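Demonstration gathering (robot learning)

Demonstration gathering is the job of collecting examples for a machine that learns by copying. Somebody does a small chore, the chore gets recorded, and the recording goes into a big pile with all the others. I've been doing this for a while now, so I'm writing this entry the way I'd explain it to a friend (the wiki allows it, I checked!). My own share so far is 835 recordings, nearly all of them socks and little household bits. 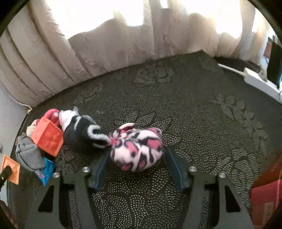
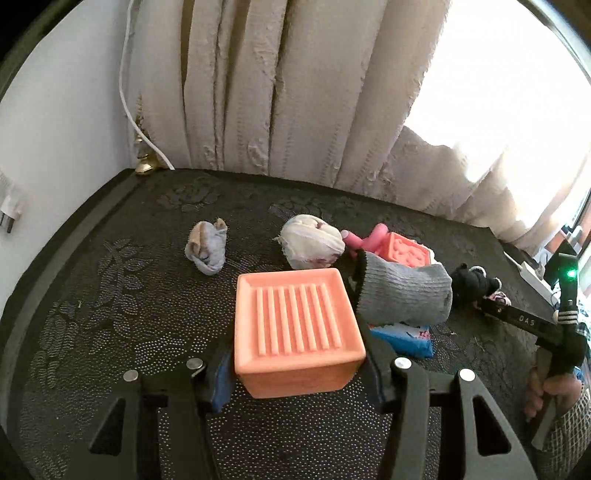

Hand-held gripper at work among socks and small household items; in the second picture it has hold of an orange block.

The hand-held method

You carry the gripper yourself and work its fingers with your own hand, so there's no robot arm to haul into somebody's living room. The camera rides along on the tool and sees pretty much what a robot's wrist camera would see later. I love this way of working – you can set up on a rug or a table and be going in minutes.

What counts as one example

On our project, Enance, an example starts with the fingers open and ends when the item has been let go. Anything longer gets split. Simin Dehghan, who wrote our labeling rules, wants every fumble kept in and tagged, and I've come around to her side on that. A missed grab followed by a second try is great material!

Choosing the items

Soft things are harder than blocks. A block keeps its shape, but a balled-up sock looks different every time you put it down, so we record socks far more often. Our January batch had 2,541 examples, and 399 of those were thrown out, mostly for bad timestamps (my fault on a good many, I forgot to sync the clock). We also shuffle the layout after every 100 recordings, and I'd do it sooner if it were up to me.

See also: Unotier format; Oltex labeling sheet

Comments

griffiths_fan: Do you tag which hand was holding the tool? We didn't and had to go back through everything.

pocketlint: Nice entry. The part about splitting long recordings could use more detail, especially for two people working at one table.

tmr: Fixed a typo in "timestamps". Still think socks deserve their own page.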